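Housekeeping Operations, Level 2: Unit 7 Handout
Clearing and resetting a studio room after light refreshments

Thu 13 January
By Yaneth Mosquera

Filed under: Course notes / Serviced accommodation / Room care

7.1 Scope

This unit covers the small combined room: one space in which cooking, sitting and eating share the same floor, usually with a single table between the sofa and the rest of the room. The procedure was written for the studio units at Tollness and is used with minor changes at Tamayo. It does not cover full kitchens, which are dealt with in Unit 9, or deep cleaning of upholstery.

Students should have read the notes on cloth care from Unit 4 before the practical.

7.2 Terms used

Soft layer: any textile laid over furniture and not fixed to it. Tablecloths, throws, blankets and seat covers are all soft layers.

Drinkware: cups, mugs, beakers and tumblers of any material. Paper cups count as drinkware until they have been sorted, after which they count as waste or stock.

Reset: the return of a room to its listed condition. The list is kept on the inside of the store cupboard door.

Dry side and wet side: the dry side is the table and seating. The wet side is the counter, sink and kettle. Work passes from dry to wet and does not go back until hands have been washed.

7.3 Order of work

The order is fixed for assessment purposes. In practice an experienced attendant may combine steps 1 and 2.

Step 1. Look before touching. Stand on the dry side and note what is on the table, what is on the seating and what is plugged in. Cups lying on their sides are treated as if they still hold liquid. A patterned cloth hides small spills well, and a plaid cloth is among the worst for this, as the lines break up the edge of a stain. Check by hand, with the palm flat, after the drinkware has been lifted.

Step 2. Sort the drinkware by material. Paper cups are separated from reusable cups. Printed and plain paper cups go in the same group; the print makes no difference to handling. Faceted cups should be gripped across two opposite flat faces. Rounded cups roll in a curve when laid down and should be stood upright as soon as they are picked up. A straight-sided cylinder rolls in a line and will reach the table edge sooner than expected on a surface that is out of level. 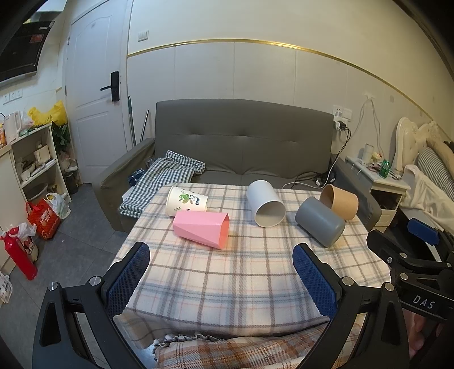
Step 3. Clear the drinkware to the wet side. Start with the cups nearest the edge. Reusable cups are carried upright, one in each hand. Paper cups may be nested once emptied, up to a stack of 7. Do not nest reusable cups of different shapes. They bind, and the inner cup is often chipped when the two are pulled apart.

Step 4. Lift the soft layers. Where a blanket lies partly under a tablecloth or hangs over the table edge, remove the tablecloth first. Fold it inwards from all four sides so that crumbs stay in the middle. Fringed blankets are shaken along the line of the fringe, never across it. Seat cloths are lifted slowly from one corner, in case something has been left beneath them. Anything found is placed on the counter and entered in the room book.

Step 5. Deal with cables. Cables on a seat cushion are moved before the cushion is brushed. Leave the power strip where it is unless the room list gives another position. Chargers that are plugged in and not on the list are reported and left in place.

Step 6. Wipe and dry the table. Use one damp cloth and one dry cloth. Allow 2 minutes before relaying the tablecloth.

Step 7. Relay and check. The tablecloth should hang evenly on the two long sides. Use the pattern lines as a guide and bring one line parallel with the table edge. Return the mop to its storage place and check that the door closes.

7.4 Time allowance

The standard allowance for a studio reset is 30 minutes, including sorting. Waiting time for drying is included. Rooms with more than one table are timed separately.

7.5 Materials

Cindusum neutral cleaner is used on the table at the dilution given on the store card. Otach cloths are colour coded: blue for the dry side, green for the wet side. A cloth that has crossed from one side to the other goes straight into the wash bag.

7.6 Preparation for the practical

Bring a completed copy of the room list. Write a short account (one side of paper) explaining the order in which you would clear a table holding both paper and reusable cups, and state which cup you would lift first. Marks are given for the order and for the grip described.

Related handouts
Unit 4: Washing and storing table linen
Unit 6: Kettles, counters and small appliances
Unit 8: Sofas and fabric seating, routine care
Unit 9: Full kitchens
Assessment dates for March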